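Call for participants: how people change a bin bag

Reading time: 3 minutes

Makbridge Household Studies is looking for adults to take part in a study of one small chore, putting a fresh bag in a waste bin and taking the old one out. Sessions run at our rooms in Lombridge through September. You do not need any experience beyond having done it at home.

The study is led by Malathi Marar with Modupe Sani. It follows on from a postal survey on kitchen waste, to which we had 787 replies. A good many people wrote in the margins about bags that slip down inside the bin, bags that will not open and bags that split on the way out. We would now like to watch the job being done and hear what people think about it while they do it.

What you will be doing

You will be given a small bin and a supply of bags. You open a bag, fit it, fold the top over the rim and tell us when you would be happy to leave it. After that we add some light, clean packaging, and you take the bag out, tie it and fit another. There are several rounds, with a break in the middle. Some rounds use a bag that is slightly too big for the bin and some use one that is a close fit. 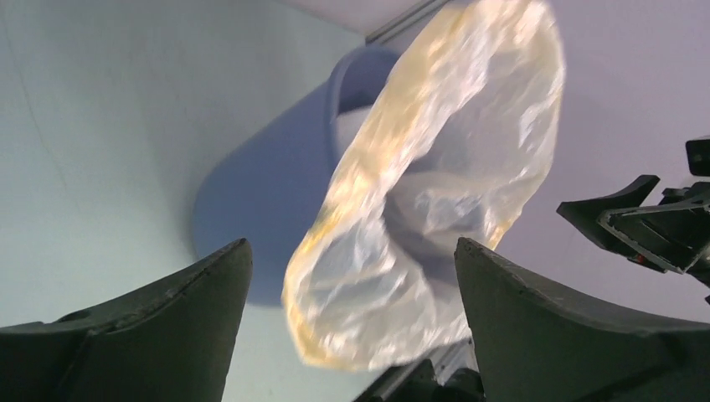

Bags are the main interest of the study, and we use thin ones. They are the sort that crease easily and are awkward to find the opening of. The one next to the blue bin has folds all over it and looks yellowish where the plastic lies in thicker layers, while the upper part is clearer and lets some of the background through. We will ask you how you tell which end is which, whether you shake the bag out or rub it between your fingers, and whether you push it down into the corners of the bin or leave it to settle. There are no right answers to any of this. Please do it the way you would do it in your own kitchen, including if that means leaving the top hanging loose.

At the end you will have a short talk with one of the team about bins at home: where yours stands, who changes it, what size of bag you buy and whether you keep a spare roll underneath.
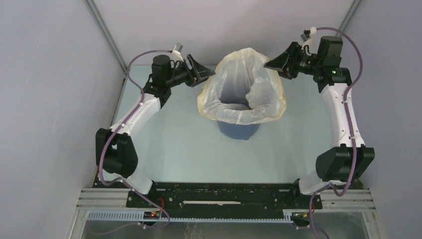 The blue bin with a translucent bag in it, open at the top.

Who can take part

We are looking for 100 people. You should be 18 or over, able to stand or sit at a table for the length of the session, and comfortable speaking English. We would particularly like to hear from people who find thin plastic hard to handle, for instance because of arthritis, dry skin or reduced grip. If you usually use a tool or a trick to open bags, bring it or tell us about it.

Please do not apply if you took part in the Zerstead pilot. Two people from the same household may apply but will be seen separately.

Time and payment

A session lasts 2 hours including the break. You will be paid £30 in cash or by bank transfer, and bus fares are refunded if you keep the ticket. Tea, coffee and water are provided — let us know beforehand about any dietary needs if you would like a biscuit as well.

Sessions start at 9.30 am, 1 pm and 5.30 pm. The evening ones fill first.

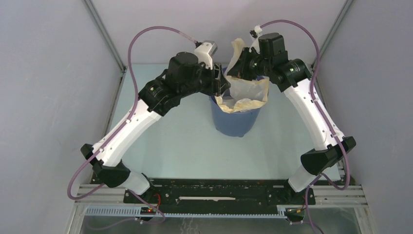 You may stop at any point and will still be paid in full. Notes are kept under a number and your name is stored separately. Results will be written up as a report on bag sizes and fit, and we will post you a copy if you ask for one.

Getting here

Our rooms are on the ground floor of the Lecomte Building, with step-free access from the car park side. The front entrance has four steps and a heavy door. Parking is free after 5 pm.

How to apply

Write to Halima Okoro at the address on our contact page, giving your name, a phone number and the times of day that suit you. Tell her about anything that would make the session easier for you, such as a higher chair or a lower table. She will ring to arrange a time and send the consent form by post or email. Questions about the study itself can be put to Modupe Sani.

Related calls

Kitchen drawers: diary keepers wanted
Folding and storing carrier bags at home
Part-time interviewer, Zerstead office (contact Adebayo Odukoya)
Report: what people keep under the sink, by Roswitha Oltmanns

Contact us | © Makbridge Household Studies | Back to top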